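Northorpe completes first round of box-handling recordings for warehouse robots

First-person recordings of everyday carton work will be used to train the Varik learning system
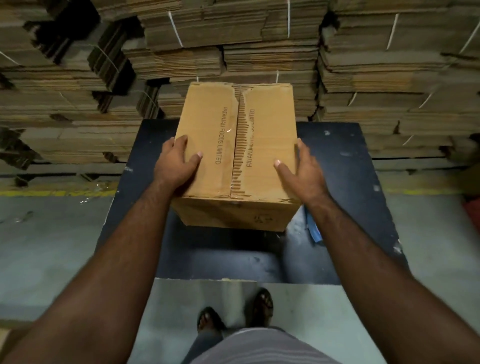
Northorpe has finished the first round of a recording program that gathers examples of people handling cardboard boxes at work. The round produced 1397 separate recordings, made over two months and ending in August. Of these, 962 have been checked, labelled and accepted for training.

The recordings will be used by Varik, the company's learning system for two-armed robots. Varik learns from examples of a task being done. A larger and more varied set of examples gives it more to work from when it meets a box it has not handled before.

Each recording is made from the worker's own point of view and covers one short piece of work, such as picking up a carton, turning it, pressing the flaps closed or setting it down. Workers are asked to do the job at their normal speed and in their normal way. There is no script. If a box slips or has to be gripped a second time, the recording is kept.

"We had plenty of material from our own test room, and most of it was new boxes on a clean bench," a Northorpe spokesperson said. "Boxes in use have torn tops, old tape and soft corners. People change their grip to suit, and they do it without thinking. We wanted that in the training set."

The work was organized with Hoarau, a packaging and storage firm that runs the Grirnorberg site where the round took place. Fifty-nine Hoarau employees took part. All of them signed up by choice and were paid their usual rate for recording time, plus an allowance for the setup and the short interview at the end of each shift.

Faces and conversations are not part of the training data. Sound is removed before the files leave the site, and any recording in which a person's face can be made out is set aside and deleted. Employees can ask for their recordings to be withdrawn at any time before labelling is complete.

How the recordings are labelled

Labelling is done by a small team at Northorpe. For each recording, a labeller marks when the hands first touch the box, when the grip changes and when the box is let go. A second labeller then goes over the same recording without seeing the first set of marks. Where the two disagree, the recording goes back for another look.

The 435 recordings not accepted so far fall into a few groups. Some were too dark, some had the hands out of view for too long, and others are still waiting for a second labeller. Northorpe expects part of this last group to be added to the accepted set.

"Checking takes longer than recording, and we planned for that," the spokesperson said. "A wrong mark on a grip change teaches the system the wrong thing, so we would sooner leave a recording out."

What comes next

A second round is planned at the same site. It will cover heavier cartons, boxes opened and closed several times, and bundles of flat cardboard held with straps — a task that came up often in the interviews and that the first round did not include. Hoarau has agreed to make its loading area available during the early shift, between 6 a.m. and 10 a.m.

Northorpe will begin testing Varik with the accepted recordings on its own two-armed robots before the second round starts. The tests will compare a version trained only on test-room material with one trained on both sets. No robots will be installed at Grirnorberg as part of this program.

A summary of the test results will be posted on the Northorpe website, along with the labelling guide used by the team. The recordings themselves will not be released to the public.

About Northorpe

Northorpe develops software for robots that lift, sort and pack goods. Its Varik system is in use in test programs with packaging and storage firms.

About Hoarau

Hoarau provides packaging supplies, storage and repacking services to food and household goods companies.

Media questions can be sent through the contact form on the Northorpe website.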